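The first thing I learned on my visit to the Stunex workshop is that you don't lean on the table. I leaned on the table. The technician who looks after the table-setting cell was very nice about it, but she did go and get her ruler.

"If the cloth slides, I want to know," she told me, crouching until her eyes were level with the top. "I line it up by the grid. People think I picked that tablecloth because it's cheerful, and sure, it is, but mostly I picked it for the white lines."

She has kept this one cell running for two years (before that she fixed bakery equipment at Ollbridge, and she still talks about ovens with real love). The job it practices sounds like nothing at all: sort chopsticks and soup spoons between a tub and a tray. I asked her to walk me through a normal morning, and she laughed and said there were two kinds, the ones where the cable behaves and the ones where it doesn't. 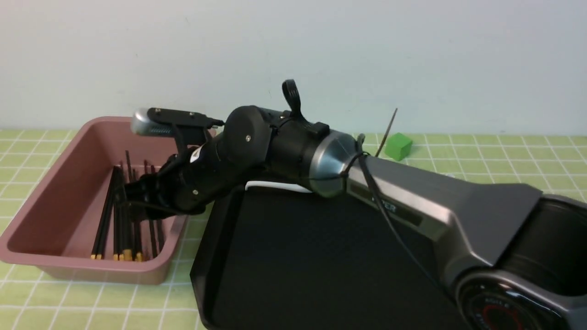 The arm over the chopstick tub, with its cable looped across the silver joint.

That thin cable gets more of her attention than the rest of the arm put together. "You want slack, but you don't want a lasso," she said. Every morning she sends the wrist out to its farthest reach and back, 20 times, with one hand near the stop button and her eyes on the loop. If it pulls tight or starts to rub on the joint cap, she frees it up and starts the whole count over. Yes, from one! I asked if she ever cheats. "In February I did. I got to 19 and figured that was plenty, and the connector popped that same afternoon. So now I do 20."

Next come the fingers. She wipes them with a dry cloth, checks the little screws on the gripper housing with a hand driver, and closes the fingers on a single chopstick to see whether it stays straight. Chopsticks are her favorite test and also her least favorite objects in the world. They're skinny, they roll, and they cross over each other. "A spoon forgives you a little. It's got a big fat bowl. A chopstick that's a hair off is going to turn in the grip, and then you're chasing it."

She keeps a fault log in a plain notebook, and when I came by on 10th December it had reached entry 1041. I got to flip through it. Most entries are three or four words long ("wrist noisy, screw," "cloth again," "cloth AGAIN"), and then every so often there's a full page with arrows. One of those was about glare. The sensor on top of the gripper had been giving her odd readings whenever it looked into the tray, and she spent most of a week blaming the bracket before she tried moving a lamp.
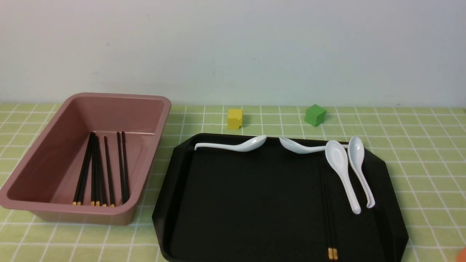
Black on black is still the hard one, she says. A dark chopstick on a dark tray can just about vanish if the light is wrong, so she looks for the gold ends first and works back from there. I suggested buying a white tray. She gave me the look you'd give somebody who suggests buying a different dog. "Everybody says that! But restaurants have black trays. If I make it easy in here, all I've done is move the problem to somebody else's kitchen."

We talked about spare parts for a while, which I enjoyed more than I expected to. She keeps a second set of fingers in a drawer and swaps sets after 40 hours of running, worn or not. Her software is a package called Bratar, and she has strong feelings about its update screen that I promised to leave out. Calibration she does last, after the mechanical stuff, and she was firm on that. "Calibrate first and then tighten a screw, and congratulations, you get to calibrate again."

Before I left I asked what she'd change if Stunex gave her a free hand. I was expecting a newer arm, or maybe a bigger room. She wants the cable routed along the underside of the forearm, with a proper clamp from Rudd, and she's already sketched it in the back of the notebook. She also wants a heavier table.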